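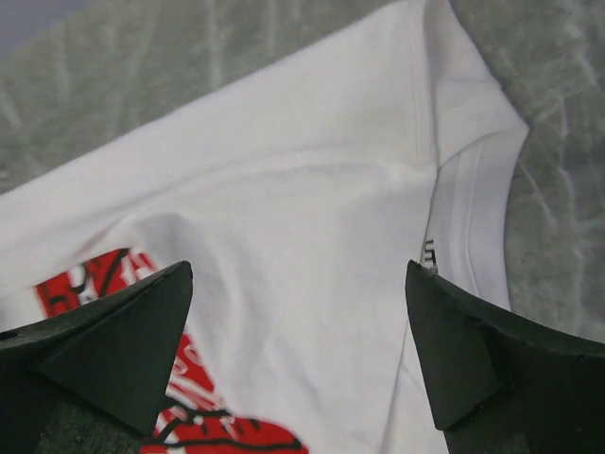
Prorkmont Folding Surface Cover, Mottled Gray-Green

The Prorkmont cover is a fabric work surface for folding, sorting and inspecting clothing. It is intended for laundry rooms, school uniform stores, theater wardrobes and donation centers. White garments are easily seen against it, and seams, collar ribbing and printed fronts may be checked before the item is folded.

Description

The cover is supplied as a single piece with hemmed edges. It is laid over an existing table and secured underneath with the straps provided. The mottled pattern was selected by Brivard, the maker, after customers reported that lint showed heavily on the earlier plain gray cover. That version was withdrawn in December.

Specifications

Length: 230 cm
Width: 100 cm
Straps: 2 per long side
Color: mottled gray-green
Order code: Prorkmont 57

Use with T-shirts and other knitwear

Lay the shirt flat and draw the fabric outward from the shoulder seams. Creases across the body should be smoothed by hand toward the hem. Turn the sleeves in, fold the sides to the center, and bring the hem up to the collar. Shirts with a printed graphic should not be pressed on the cover with a hot iron. The cover is not an ironing surface and carries no heat rating.

Care

Machine wash cool with similar colors. Do not bleach. Dry flat or on a line. Replacement straps may be ordered separately from the Brivard parts desk.

Ordering

Orders are accepted in writing from institutions and private customers. Inquiries about larger quantities should be addressed to Ifor Ellis, Customer Accounts.

Comments

Kanaujia: We have two of these in the wardrobe room. The straps hold well but I wish they were longer, our table is thick.

Gratine: Does it come in a darker shade? White shirts are fine on it but we mostly fold gray ones.

Kanaujia: Only the one color when I ordered.

laundry_mo: Washed mine about six times so far, no fading.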